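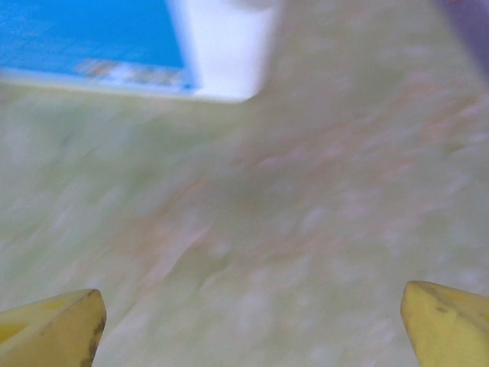

A pale green tabletop.

Table Care Advice I No Longer Believe

I have been writing down household tips long enough to have a drawer full of them, and most are wrong. A few are wrong in ways that cost money. Tabletops seem to attract the worst of the lot. Everybody has a table, everybody has put a ring or a scratch on one, and everybody's aunt has a cure involving something from the pantry.

What follows is my own list, tried on my own tables and on a few that belonged to patient friends. Last changed in August 2022, when I took out the section on coffee grounds. I don't want any more mail about coffee grounds.

Find out what you own first

Most of the bad advice starts with a guess about material. Someone reads a tip for marble, looks at a swirly pattern, and decides they have marble. Swirls can be printed, poured, painted or dug out of a hill, and each one wants different treatment.

Look at the underside and the edge. If the pattern stops at the edge and something brown starts, you have a thin layer on a board. If the pattern runs through, it may be stone or it may be cast resin. Put the back of your hand on it first thing in the morning before the sun gets there. Stone is usually noticeably colder. I've seen people recommend scratching it with a knife to be sure. Please don't. You will be sure, and you will have a scratch.

The vinegar drop test also gets passed around. Yes, vinegar will fizz on some stone. It will also leave a dull spot right where it fizzed. If you must, do it underneath.

Vinegar in general

I use vinegar on window glass and in the kettle, where it works. On a table I have stopped. It dulls calcium-based stone, it does very little to grease, and the smell hangs around through lunch. People who swear by it are mostly looking at the results of wiping hard with a damp cloth. Try the same cloth with plain warm water and see whether you can tell the difference. I couldn't, on two tables out of three, and on the third the water did better.

Adding baking soda to it does not help. You get a show of bubbles and then you have slightly salty water. Baking soda by itself, mixed to a paste, is a mild abrasive and has its uses, but on a glossy surface "mild" is still enough to leave a haze if you rub in one spot for a while.

What I use day to day

A bowl of warm water, one small squirt of dish soap, a cloth wrung nearly dry. Wipe, rinse the cloth, wipe again with clean water, dry with a towel. The second wipe is the part people skip, and it matters more than the brand of soap. A sticky table is very often a clean table with soap left on it. You then clean it with more soap and it gets stickier.

If yours has been sticky for months, do three passes with plain water before you buy anything.

About the bottles in the cleaning aisle

I have bought most of them. Gillon makes a stone spray and a laminate spray that come in different colors, and I ran them side by side on the same piece of sealed stone and the same piece of laminate. Both sprays cleaned both surfaces. I could not pick out which patch had had which. That doesn't prove they're the same stuff, but I no longer keep two bottles.

Bovau paste wax is a decent product for wood and I have no complaint about it there. The trouble is the number of tip pages that tell you to put paste wax on everything for "protection." On laminate or cast resin it has nothing to soak into, so it sits on top and collects crumbs. It will look lovely for an evening. Then somebody sets down a glass.

Nesma El Sherbiny, who refinished furniture at the Kemodska workshop for years and has forgotten more than I'll learn, put it to me this way: "If water doesn't get in, wax doesn't get in either." I have found that more useful than anything printed on a label.

Rings

White rings on a wood finish are moisture caught in or under the finish. Dark rings have usually gone down into the wood. The tips online treat these as the same thing, and then people wonder why mayonnaise did nothing.

For white rings, wait. I know that isn't much of a tip. Leave the spot uncovered in a dry room for a couple of days and a good many of them fade on their own. This, I suspect, is how half the famous cures got famous. You put mayonnaise on it at night, you wipe it off in the morning, the ring is fainter, and mayonnaise gets the credit. I tried it with mayonnaise on one ring and nothing on its neighbor. They faded together. One of them smelled.

If waiting doesn't do it, use a hair dryer on low, kept moving, with your other hand close enough to feel the heat. Stop when it's uncomfortable for you. The clothes iron method does work sometimes, but I have also seen what it looks like when it doesn't, and that was a much bigger job than a ring.

For dark rings, you are probably looking at sanding and refinishing, or a tablecloth. I chose the tablecloth.
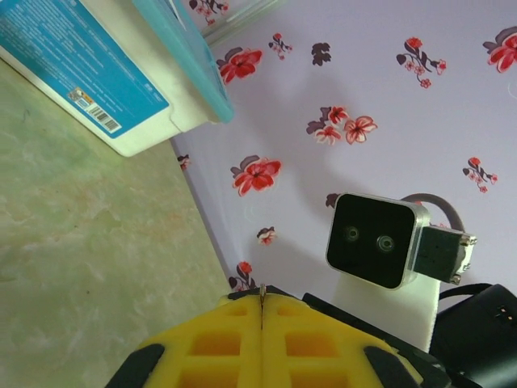

Scratches are where I get really grumpy, so bear with me. The walnut trick (rub a raw walnut along the scratch) puts a bit of oil and color into it and makes it less obvious on a medium brown wood finish. Fine. It's makeup. It won't do anything for stone, laminate or resin, and it won't last on wood either. A felt marker from the hardware store does the same job and stays put longer.

Toothpaste is sold as the answer for everything else. Toothpaste is an abrasive with mint in it, and the grit is different from one tube to the next. You are sanding your table with something that was never graded for sanding. If you're going to sand, buy proper paper and at least know what you have in your hand.

On a solid resin top I have had good luck with 2,000 grit used wet, very light pressure, long strokes in one direction, and a plastic polish after. If the scratch catches your fingernail, that won't be enough and you'll need to begin coarser, say 700 or whatever your store stocks near it, and then work your way up. Don't skip steps. And don't start on the scratch itself. Start on the underside, where you can find out how slow this is before you've committed.

Do not do this on laminate. The pattern is a thin layer and when you go through it, it's gone. There are repair fillers. I've used two kinds, and from across the room they look all right.

Professional repair, and whether to bother

I had a quote once for repolishing a stone top: 599 for the top and a little extra if they had to carry it down stairs. I'd paid less for the table. Ademir Lacerda, who did that kind of work and had every reason to talk me into it, asked me how often I looked at the dull spot. I said mostly when I was cleaning. He said to put a fruit bowl there, and I've had a fruit bowl there since May.

That said, if it's an old stone top, or it's chipped near an edge where it could go further, get somebody in. The chip kits sold online cure at their own pace and in their own color.

Placemats, felt pads and other small stuff

Felt pads under vases and lamps are worth having, but turn them over once in a while. A pad that has picked up a grain of sand is a sanding block. I found this out on a side table that I was fond of.

Rubber feet and rubber-backed mats can leave marks on some finishes, particularly ones that sit in the sun. Some marks come off with a little rubbing alcohol and some never come off. Cork hasn't given me trouble so far.

Vinyl tablecloths: check under them. People put one on to protect the surface and leave it all summer with damp underneath.

Trivets: two thick ones beat a stack of thin pretty ones. The claim that stone can take any pan straight off the stove gets repeated a lot by folks who sell stone. The stone may well be fine. The sealer or the glue might have its own opinion.

Sealing stone

Drip some water on it and go do something else. Come back in ten minutes or so. If the water is sitting up in beads, your seal is doing its job and you can ignore whatever schedule is printed on the can. If there's a dark patch where the drop was, let it dry out fully and then seal it.

More coats are not better. Whatever hasn't soaked in after the time on the label should be buffed off, or it dries into a cloudy film, and then you'll be back looking for a tip about cloudy film. The fix is usually a little more of the same sealer to soften it, then buff right away. I was doubtful about that one as well -- it sounds like the vinegar people talking -- but I've done it on my own kitchen table and it came clear.

Abdel Hamid sell a sealer in a small tin that's plenty for one table. Buy the small one. The big tin goes thick on the shelf before you need it again.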